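Home | Living | Clothes Care | Weekend | Subscribe

Putting the Sweaters Away

February 27, 2019
115 shares | 6 comments

Nest Phillips sorts winter clothes in a small back bedroom in Bullthorpe, on the window side where the light is best. Anything white goes first, before dust from the closet gets on it.
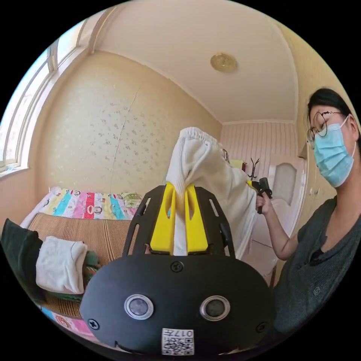 White cloth stretched between two grips, in the bedroom.

Each piece gets a look along the hem and under the arms. Small holes are easier to find with daylight behind the fabric – a ceiling light flattens everything. Phillips spends some 10 minutes on a piece she plans to keep.
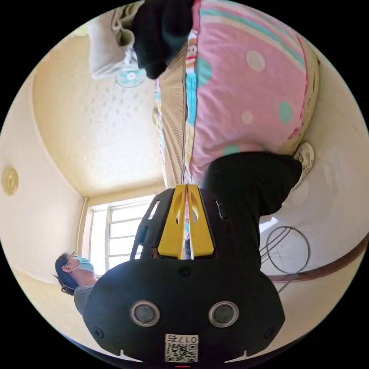

Mending goes in a separate pile, and it has to be done before June or it waits until fall. She learned the rule from her aunt, who ran the alterations counter at Gittins.

Ribbed knits get folded in thirds and stored flat. On a hanger the shoulders grow, and the ribbing does not pull back in.
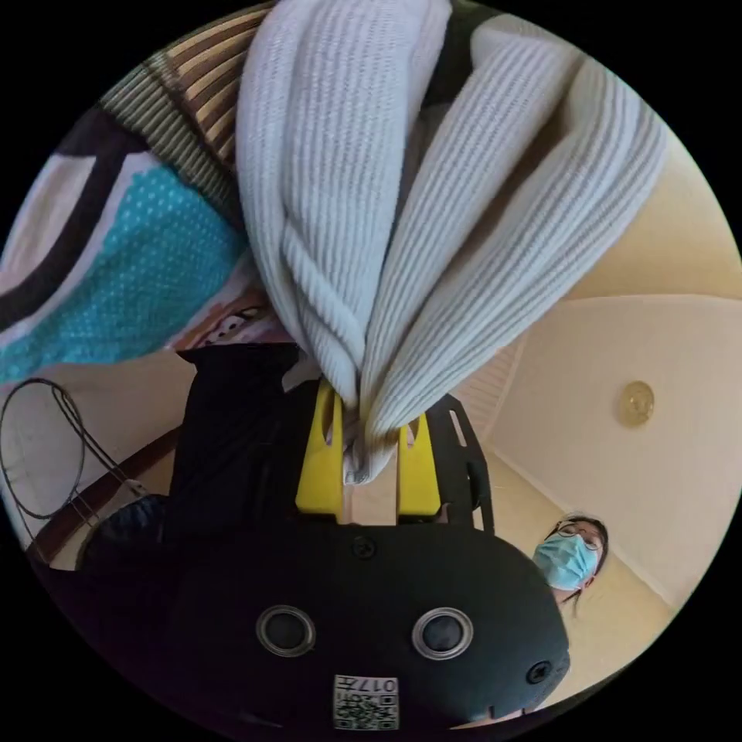

What to Do With the Rest

Phillips keeps two bags by the door, one for cousins and one for the Truritz thrift store. The store takes knitwear on weekday mornings.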